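Storing Metal Bins and Buckets Over the Winter

Empty each bin completely before it goes into the shed or basement. Grit left in the corners holds moisture, and rust starts there first. Brush out the loose dirt, wash with warm water and a squirt of dish soap, then rinse.

Dry the inside with an old towel and leave the bin upside down on two strips of scrap wood overnight. Check the seams in the morning. If they still feel damp, give them another day.

Small rust spots come off with fine steel wool. Wipe the bare patch with a few drops of mineral oil on a rag. Skip the oil on anything you use for pet food or birdseed.

Put a sheet of newspaper between bins when you stack them, or they will wedge together by spring. Keep the stack off a concrete floor.

Handles need attention too. Work a little oil into the pivots and tighten any loose screws. 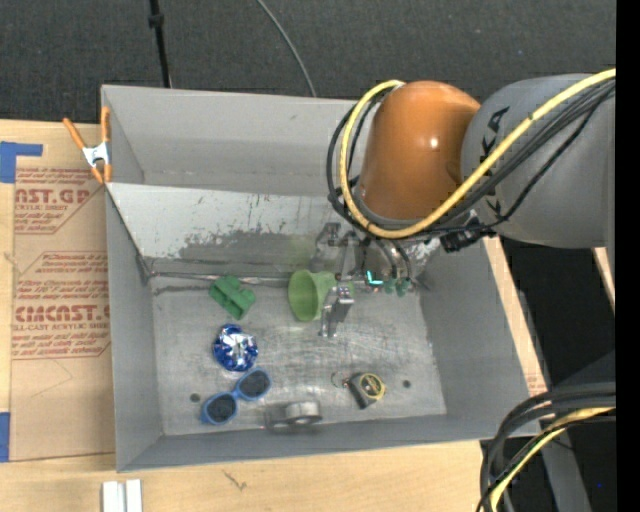 Lids should be stored separately, standing on edge, with the rims wiped clean.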